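Skadlow Chargers: Common Questions

Which batteries can I charge?
The Skadlow 8 takes NiMH and LiPo packs. Set the battery type before you press Start. It does not charge lead-acid batteries.

How long does a charge take?
A half-empty car pack usually needs 70 minutes on the standard setting. Small receiver packs finish sooner.
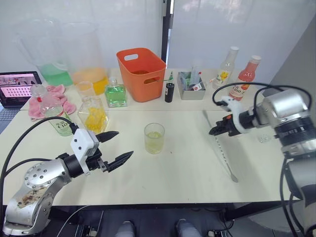
Can I leave a pack on the charger overnight?
No. Unplug the pack when the green light comes on, and stay nearby while it charges.

Do you ship spare leads?
Yes. Leads with Gastix plugs are in stock. Orders placed by 24th October go out with the current batch.

Who handles repairs?
Write to Roald Ljungberg at the service desk and include your order number.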